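Two grippers, one arm, and a tray I have come to resent

I spent most of November trying to decide which gripper to keep on the arm, and I would like those evenings back. Failing that, I'd like to write them down, so that the next person who searches for "Cerkon vs Ellero gripper" at one in the morning gets something other than the two product pages and a forum thread that ends with "never mind, fixed it."

Background, for the three people who don't get this from me at dinner. I have the use of a small robot arm for a home-made project called Mutelberg. Mutelberg is supposed to clear a table. It has been supposed to clear a table for quite a while now. The software side is mostly fine, in the sense that it breaks in ways I understand. The hand was the weak part. I had been running the old Ellero fingers on it because they came in the box, and I'd built up a whole set of excuses for them.

The Ellero is a two-finger gripper with short, stubby fingers and a lot of squeeze. It closes like it has a grudge. If you hand it a block of wood it will hold that block of wood until the power company goes out of business. Hand it a paper cup and you have a paper cone.

The Cerkon is also two fingers, but longer and slimmer, and it lets you set the closing force in steps so small that I can't feel the difference between neighbors. It costs more. I won't say how much more in case my household reads this. It also wants its own cable run down to the wrist, and the cable has to have some slack in it or the last joint tugs it at full rotation. The manual mentions this on page 60. I mention it up here because I found page 60 after I needed it.

The test

I wanted numbers, so I made a test, and like every test I make it grew. The plan was a handful of objects and one evening. By the end I had 762 logged picks, split between the two grippers, and a spreadsheet with a tab called "final" and a tab called "final real."

The rules were simple. Same arm, same speed, same starting pose. I put an object down by hand, somewhere a bit different each time, and the arm goes for it. A pick counts if the object leaves the table, stays up while the arm swings over, and gets put down without being dropped, flung or squashed. There was an argument (with myself) over whether a thing that gets picked up sideways counts. I ruled that it does. Mutelberg isn't waiting tables at a nice restaurant.

For the camera side I left everything alone. I was very tempted to swap that too, and I've learned that if you change two things at once you end up knowing nothing and feeling busy.

What the Ellero was good at

Anything chunky. Blocks, jars, a roll of tape, the heel of a loaf of bread (don't ask, it was there). On those it beat the Cerkon, and I was a little annoyed, having already paid for the Cerkon. The short fingers don't flex, so when the arm arrives slightly off center the object just gets shoved into line and grabbed. There's a lot to be said for brute force when your calibration is as casual as mine.

Where it fell apart was anything low. Dishes, lids, anything with a rim. The fingers are too fat to get under an edge, so it comes down on top of the rim, pushes, and the dish skates away. I watched one little plate travel the whole length of the table this way, a few inches per attempt, like it was being walked home.

What the Cerkon was good at

Rims. It pinches the side of a dish almost politely. My success rate on shallow dishes went from embarrassing to something I'd show a guest. It's also much better with round things lying on their side, provided they aren't heavy, because you can dial the force down enough that they don't squirt out of the fingers like a wet bar of soap.

It does have one bad habit. After a long run the fingers stop closing all the way, and it needs to be homed again. I got 11 of these in one evening. The fix is a single command, which I have now put at the start of every run, and I've stopped thinking about it, more or less the way you stop thinking about a door you have to lift to close.

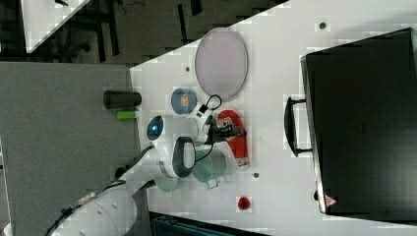

Words and picture by the Tilahun Bench blog
Filed under: grippers, arms, regrets

The mixed table was the last round, and the one I cared about most. Single objects on a bare surface are flattering. Once there are dishes lying near each other and a red bottle-or-can sort of thing on its side, the fingers have to go in without knocking the neighbors around, and long slim fingers earn their keep. The Ellero treated a mixed table as bowling.

The green dishes were easy. Small round things are fine too if the arm comes straight down. The blue container is one I'd now put in any test, since it's wide enough that you have to decide whether to go for the whole body or an edge, and my planner decides differently depending on its mood.

Then there's the big oval tray. It's low, it's wide, it's see-through enough to confuse my depth readings, and neither gripper gets a respectable score on it. The Cerkon can catch the rim, but then the far end sags and the whole thing swings. The Ellero can't catch the rim. I tried approaching from the short end, from the long side, and once, late at night, from a pose I can only describe as hopeful. I've left the tray out of the totals and put it on its own tab. That tab is called "tray" and I don't open it.

So, the Cerkon stays on. If your robot's life is mostly blocks and jars, save your money and keep the Ellero, it'll outlive us both. For dishes and clutter I wouldn't go back. Leave slack in the cable, home it before every run, and turn the closing force down further than feels right, then once more.

Next up is probably the camera. I've been putting it off because I know what it'll involve, and it'll involve that tray. If anyone has gotten a decent depth reading off see-through plastic without spraying it with something, the comments are open, and I'm up late anyway.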